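My new coworker has two black fingers and no opinions

We use cookies to remember your preferences and see how readers find us. Accept all | Manage settings

So the produce prep room at Tadeswood has a robot arm now. I've worked there long enough that my knife hand has its own callus, and I was pretty sure I'd hate it. I don't (mostly!). A few of you asked what it's like when a machine moves in on your job, so I wrote some of it down on the bus home.

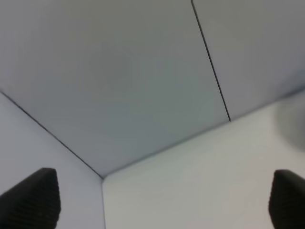

My job used to be picking things up. Corn, peppers, limes, all day, from one spot to another, and then doing it again until my wrists buzzed. Now a lot of my shift is teaching and checking, and my supervisor Jurgita keeps calling it "the interesting part," which it sort of is. You get used to seeing the world the way the arm does, a pale corner where the panels meet and those two ribbed black fingers poking up at you with a big gap in the middle. I dreamed about that corner once. My sister thinks I need a vacation.

The pay question came up at the very first meeting, of course. We're on the same rate for now, and there are 10 hours of paid training, and Huiling on the early shift asked the thing we were all thinking, whether there would still be 7 of us on the line next year. She got a very long answer with no number in it. I'm still a little mad about that.

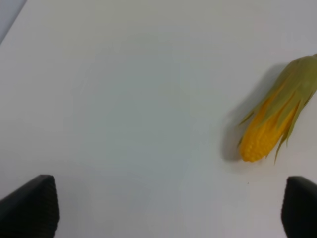

Amber Dierckx

Corn is my favorite to work on, by the way, mostly for how annoying it is. Those skinny bits of husk trail off every which way, and where do you tell a gripper to grab? I know where I'd grab it. I've just never had to say it out loud before, and it took me most of a morning to put into words something my hands have known for years. Mirjam typed while I talked and waved my arms around. She's from the Itley office and had never shucked an ear in her life, so we both learned something.

What I miss is the chatting. We used to stand elbow to elbow and gossip, and now we're spread out, each of us watching our own table. Lunch has gotten a lot louder!

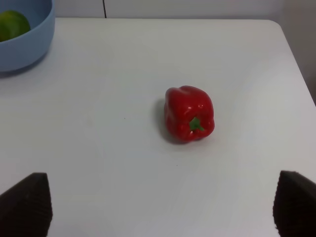
What I'd ask for before you say yes

Get the staffing answer in writing. Ask who gets trained first, and if it's only the younger folks, make a fuss. Ask for a stool, too, because watching is harder on your back than you'd think. Mine showed up last week and I've already put my name on it in marker.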